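Household Tips for Contributors: Recording Table Tasks at Home

Cup Stacking and Other Nesting Tasks

The following guidance is issued to households that record everyday tasks for the Beslow home task collection. It replaces the notes distributed in August. Contributors who have already completed a set under the earlier notes need not repeat it.

Cup stacking is usually the first task assigned to a new household. It needs a table, a set of plastic cups and very little preparation. The learning system studies how two hands share the work, so a slow, ordinary performance is more useful than a fast one. Contributors should stack as they would when clearing the dishes after a meal.

Preparing the table

Wipe the tabletop with a damp cloth and dry it fully. A film of water under the bottom cup will let the whole stack slide as it grows. On a polished or waxed surface, finish with a dry cotton cloth and allow a few minutes before starting.

Tablecloths and placemats should be removed for this task. A loose cloth gathers under the wrist and can pull the stack over. If the table must be protected, use a fitted pad with a flat surface, and record the entire set with the pad in place.

Plain cups without handles are preferred. Mixed colors are welcome and help reviewers follow each cup from the table to the stack. Cups of more than one size may be used in later sets, but the first set should be completed with cups of matching shape.

Washing and drying the cups

New cups often carry a light dust or oil from the packaging. Wash them in warm water with a small amount of dish soap, rinse well, and leave them upside down on a rack with space between them. Cups put away damp will hold together by suction, and the next person to separate them may have to pull hard enough to crack a rim.

If two cups have already stuck, stand the lower one in warm water and fill the upper one with cold water. Wait two or three minutes, then twist gently. Do not tap the cups against the table edge.

Labels should be peeled off before washing. Any remaining adhesive can be rubbed away with cooking oil and a paper towel, after which the cup must be washed again. Sticky spots change the way a cup leaves the fingers, and recordings made with them are generally set aside.

Placing the cups

Hold the cup upright and bring it over the center of the stack before lowering it. The free hand may take the next cup in the meantime. Keep the fingers on the outside of the cup as it goes down into the one below, and open the hand only when the cup has stopped moving. 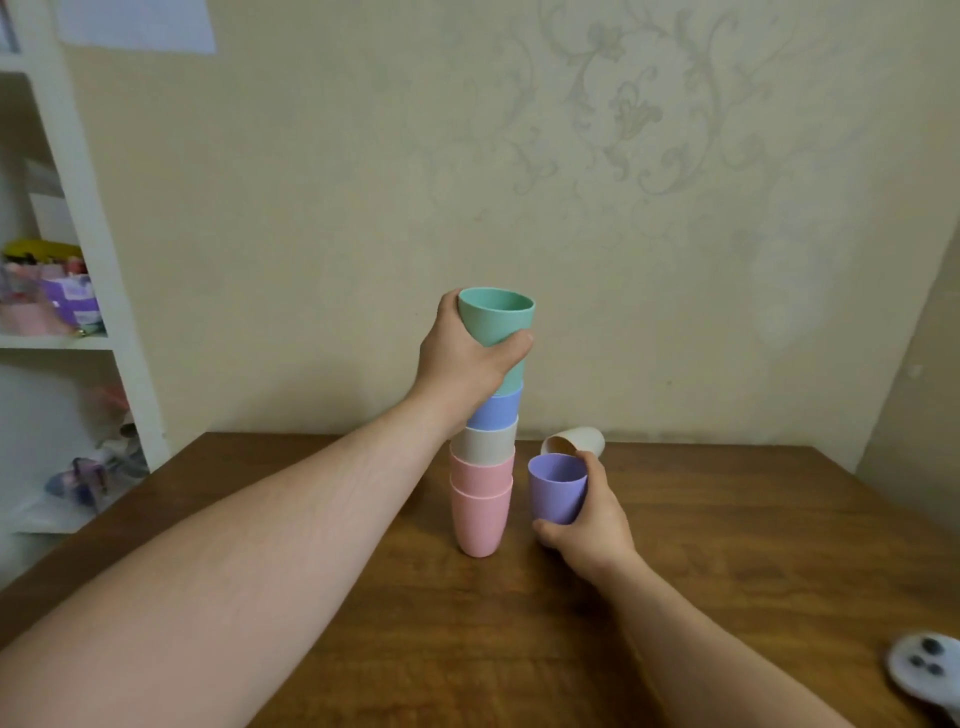 Hajnalka Fülöp wrote to ask whether the second hand should stay away from the cups until the first has finished, as her household had been recording it that way and the results looked stiff. Her children, she added, always pick up the next cup early, and she had been telling them to stop.

The children may continue. Either hand may begin its part of the task while the other is still busy, provided that both remain in view and the stack is not bumped. The former instruction to keep one hand in the lap has been withdrawn.

Contributors are also asked not to press down on a cup once it is seated. Pressing wedges the cups together and makes the unstacking part of the session difficult. A cup that sits slightly crooked can be left as it is, or lifted and placed again. Both are acceptable.

When a cup falls

Dropped cups, missed placements and second attempts are to be kept. Do not stop the recording. Pick up the cup at a normal pace and continue. The Lodix review team marks these passages separately, and they are among the most requested parts of the collection.

If a cup rolls to the floor, leave it there until the stack is complete or the session has ended. Leaning out of the chair moves the camera too far for the passage to be used.
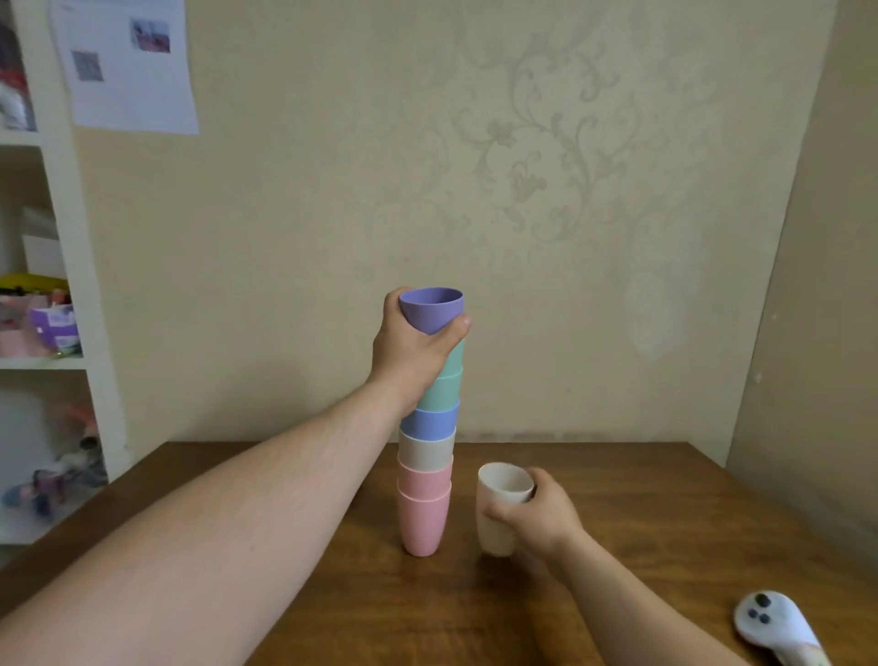
A set is complete when every cup on the table has been added to the stack and then returned to the table. The order of colors is free and should vary from one set to the next. Contributors who prefer their left hand should use it as they normally would - no adjustment for the camera is required.

Length of sessions

A household may submit up to 200 sets under one registration. Rest between sets, and change the starting position of the cups each time. Tired hands tend to repeat the same motion, and the system learns little from copies. Of the 495 sets returned from the Nogueira group, 264 were accepted at first review. Most of the others had been recorded one after another with the cups in identical positions.

Lighting and the room

Record in steady light. A ceiling lamp with a plain shade is sufficient. Draw the curtains on bright afternoons if the sun falls across the table, as moving patches of light are a common cause of rejection.

Household items may remain on the table if they do not interfere with the hands. Shelves and walls in view need not be cleared, but letters, bills and anything else bearing a name or address must be put away.

Storing the cups

Between sessions, keep the cups in two short stacks with a strip of paper towel between each pair. Store them away from the stove and out of direct sun, which fades pastel colors and makes thin plastic brittle. A cup with a split rim should be withdrawn and not repaired with tape.

Questions on table tasks should be addressed to Ada Colombo at the Zalosau office. Completed sets for the present round are due by 9th April. Folding tasks, including dish towels and napkins, are covered on a separate page.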